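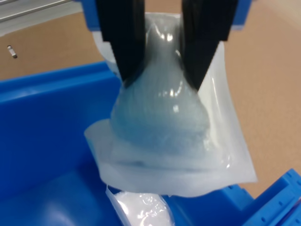 Chapter 3. Small-Parts Storage in Open Bins

Last updated: January 9, 2020
Reading time: 3 min

3.1 Scope

This chapter covers the storage of light, individually bagged goods in open-fronted bins. Racked cartons and bulk containers are treated in Chapter 2. The reader should be able to select a bin, assign it to a class of goods, and set a refill level.

3.2 Bagged goods

A clear plastic bag has no fixed outline. Its base flares where the layers fold over, and its volume depends on how much air was sealed in. Bin capacity is therefore stated in bags, measured by trial filling. Published volumes are of little use – the Oseo store planned on them and had to re-slot 45 locations in July.
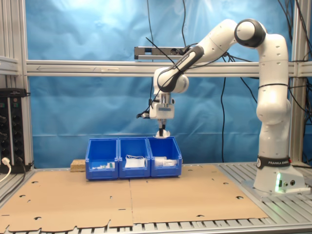
Open-fronted bins are selected for items picked by hand or by machine from above or from the front. The front wall is low, so contents can be identified without moving the bin. Stackable types are normally set in a row on the bench before any second tier is added. Three blue bins placed side by side, touching, form a basic row of this kind; the sloped front lip on each limits forward spill while leaving the opening clear. White packets lying flat, as in the right bin, need less height than rounded goods. Small boxes and loose packaging should be kept toward the front.

3.3 Assignment

One class of goods is assigned to one bin. Where classes must share, they should differ in shape or color. The Jinbridge worked problem (Section 3.6) applies this rule to a stock of 1,350 bags.

Comments

Wirnia: Is trial filling done with the bags upright or as they fall?

Wei: As they fall. See 3.4.

Oseo reader: The link to Chapter 2 is broken on my end.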